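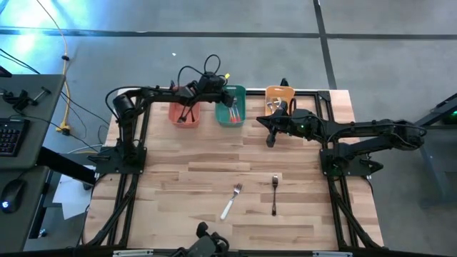
Julville, August

For three evenings I have been sorting forks. I write this sentence and I know how it sounds, but when you move from a house with a big kitchen to a flat with two drawers, the forks become a serious question.

My grandmother had one drawer for everything. Forks, knives, the spoon for the soup, the string, the candles for when the electricity was gone. She always found what she needed without looking. I inherited her habit but not her talent, so in my drawer I only find the thing I needed last week.

The new system is bins. One is salmon red, one is teal green and one is pale orange, and they stand in a row at the far edge of the table. I wanted to put labels on them, but my neighbor Haf Penry told me that a label is only for guests, and a color is for the person who lives there. I thought about this for a whole day and I believe she is right. After two mornings my hand already goes to the green one when I want something with a red handle.

So the rule is by handle. Dark handles go to the red bin, red handles to the green bin, and everything that is silver goes to the orange bin. I know that most people sort by kind, forks with forks and spoons with spoons. I did it like this for many years. But my cutlery comes from too many places. The red handles I bought at the closing sale of Fonseca, the shop near the station, when they sold whole boxes without opening them. The silver ones are from my mother's side. When I sorted them by kind, every bin looked like a lost and found office. Sorted by handle, the families are together again.

The red ones I keep with the heads up. I like to see what I am taking. Bleddyn Sayce, who used to cook in a school, says that I should turn them the other way – handle up, so that no fingers touch the part that goes into the mouth. I listened very politely. In the drawer at the old house I could not see anything at all, so for now the heads stay up.

There are always some pieces that do not belong. On the table I still have two forks lying, one with a white handle and one dark, with a slender handle. The dark one should be easy, you will say, it goes to the red bin. But it is dark all the way, the metal also, and the others in my dark family did not seem like its relatives to me when I laid them side by side. The white one has no family here at all. I had a set with white handles when I was a student and I suppose this is the last of them. It came with me through five addresses and I never once decided to keep it.

I asked my cousin Rhun Beddoe what he does with single forks and he wrote back one word, "picnic." Maybe this is the answer. A picnic fork can be lost in the grass and it is not a tragedy.

The table deserves some words too. The top is light wood, made of strips, and the grain is different from one strip to the next. I did not want a tablecloth this time. In the evening I wipe it with a damp cloth and then with a dry one, as the man at Mallberg explained to me, and once in a season it should get a little oil. He wanted to sell me a bottle for 180 and I said that I would think about it. I am still thinking.

What remains now is the box with the serving pieces, the big ladle and the cake things. They are too long for the bins, I tried already. Tomos Rees has offered me a tall jar from his cellar and I will go to see it after supper. If it has no crack I will take it, and if it is too ugly I will take it also, and put it behind the bread.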